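Marianna Czarnecka has been the next mayor of Marlow three times now, and on each occasion the voters have gone with someone else. She's running again in October. Her colour this time is teal, which she says tested well with her sister.

Her first campaign was about parking. The second was about the other fellow's parking. She lost that one by 97 votes and still knows most of their street addresses.

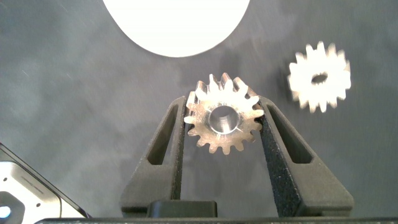
## The incumbent

Irena Marciniak won the job with 382 votes to spare and has governed like a woman who rounds up. Her great work is the Lomora Road bypass, which will save commuters four minutes on the way to Cistby, should any of them want to go there.

Council has debated it for 60 hours. The minutes run to 700 pages – I've read them, and would like the weekend back. 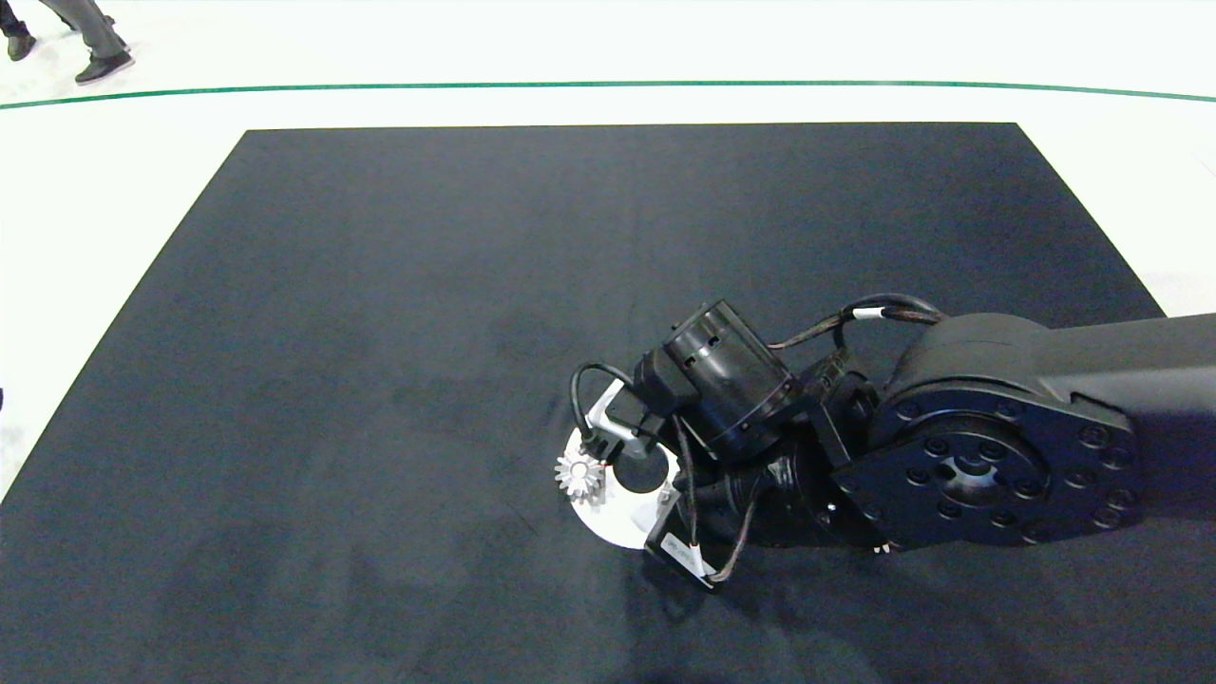
## What they disagree on

Very little. Both want lower rates, a better library and an end to the smell near Urbańczyk Bridge. Czarnecka favours a study of the smell. Marciniak favours the study she already has, and won't release it.

"I'm the candidate of change," Czarnecka told me over a neighbour's fence, then asked if the neighbour was home.

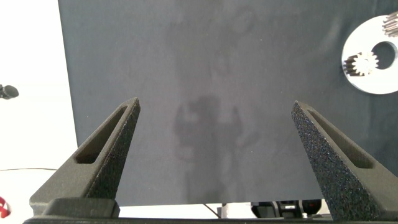 ## Nominations

They close at noon on the first of the month. Bring your own pen.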